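Dorkdale council clerk exam, 3/21/22. A few posts on what's changed with the hall tickets, as people keep asking me.

1/ Hall tickets for the Grade 2 clerk posts are now up on the Dorkdale recruitment site. You need your application number and date of birth to log in. The old email link no longer works.

2/ There are 53 posts this time: 19 at the Stonosholm office and the rest in Dorkdale. Your ticket doesn't show which office you'll get. It only shows your exam centre.

3/ Check the spelling of your name against your ID before you print. Mine had a letter missing. I used the correction form and a new ticket came through in two days.

4/ If the page hangs after you log in, try it on a computer. On my phone the download button was hidden behind the menu.

5/ Centres are Stonosholm, Anance and Rusu. You can't swap now, the window for that has closed. The Rusu centre is a long walk from the station, roughly 5 km, so look up the buses – the Sunday ones don't start early.

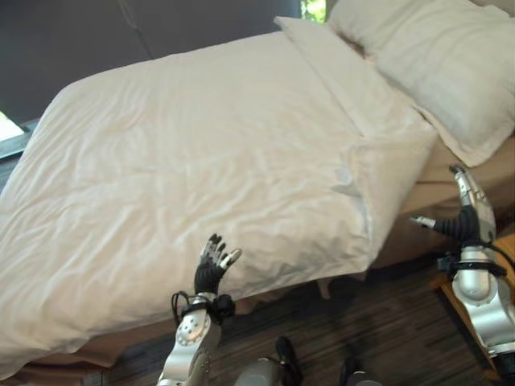
Bedroom, this morning.

6/ Bring a printed ticket and the same photo ID you applied with. A ticket on your phone screen won't be accepted. The notice says black ink only for the answer sheet.

7/ The paper is in two parts, general knowledge and office practice. No marks off for wrong answers in the first part. The second part does have a penalty – read the front page of the booklet.

8/ Results are due in June, with the typing test after that. No dates for the typing test yet.

9/ Someone asked about the waiting list from last time. It has lapsed, so you have to sit the exam again. The fee is the same as before.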